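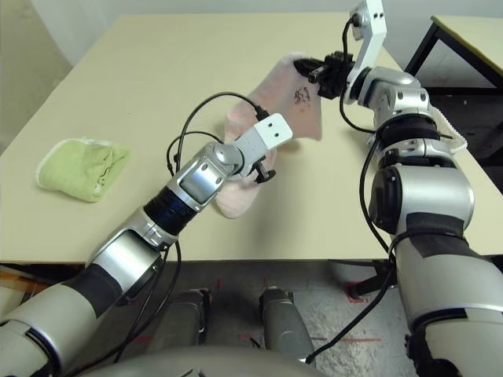 Vevel is a planning and control package for two-armed robots that handle cloth. It was written by Sirkka Tikkanen and Lourenço Carrilho and is maintained under the name of its parent project, Skulby. The software looks for two corners of a fabric, assigns one to each gripper and plans a path that keeps the cloth stretched between them.

Its makers describe the corner finder as general. The evidence for this is thin. The published tests used 12 fabrics, all of them small, and a person laid out each one before the run began. Omolara Uzor, who repeated the work with 40 trials per fabric, found that the planner often took a fold for a corner – a mistake the software has no way to notice, as it does not check its grasp after lifting.

Version 2 added a tension limit based on motor current. Whether this counts as force sensing, as the manual claims, is disputed. Folding speed has not been compared with that of Brandes, an older scripted system.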